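In defense of the fridge next to the desk

People keep telling me a refrigerator belongs in a kitchen. I work from one room on Beyene Street, I have a kitchen down the hall, and my fridge still stands right beside my desk. The corner of the desktop just about touches it. I love this arrangement and I'm going to argue for it!

My first point is the freezer. It's the bottom compartment, down at floor level, which everybody calls a design mistake. I say it's perfect for a desk person. You're already low, you roll back a little, the door swings out over the floor and there you are. 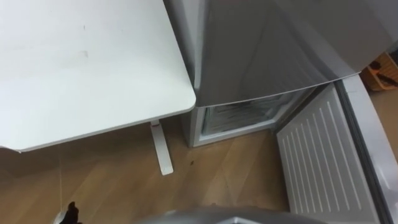 Plorlow wrote back in the comments that a low freezer is murder on the knees and that anyone past forty should buy the kind with the freezer on top. Fair enough, Plorlow, but how often do you really go in there? I go in maybe twice a day.

Second, bottles. I'm a big believer in laying them down. Standing up they tip over every time the door gets a shove, and a low compartment hardly has the height for them anyway. On its side, a bottle stays put and you can see what it is (more or less). 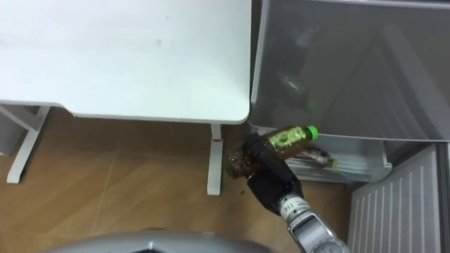

Bottle storage, lying down, desk side.

Now the part where I have to be fair to the other side. Frost. My old Mondedari back in the apartment on Skavorholm used to grow a whole winter landscape in there, and I'd ignore it until the drawer wouldn't slide. You need to leave the door hanging open sometimes and deal with it – towels on the floor, a bowl, an afternoon. And when your floor is wood you can't wander off and forget. I did that once in November and I'm still sorry. 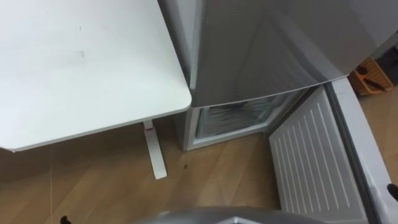 What about the desk?

A white desk next to a fridge shows everything, every scuff and smudge, and I've decided I don't mind. I wipe it when I wipe the fridge door, same cloth, same 2 minutes. What I'd never do is push the two tight together. Leave yourself a gap, even a skinny one, or you'll be fishing for pens back there with a coat hanger.

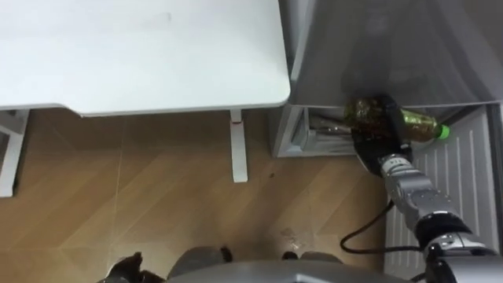 And the noise?

Yes, it hums. I stopped hearing it after a week or so, and on calls I've had exactly zero complaints. My old office had an air vent that was far worse, and it never once handed me a cold drink.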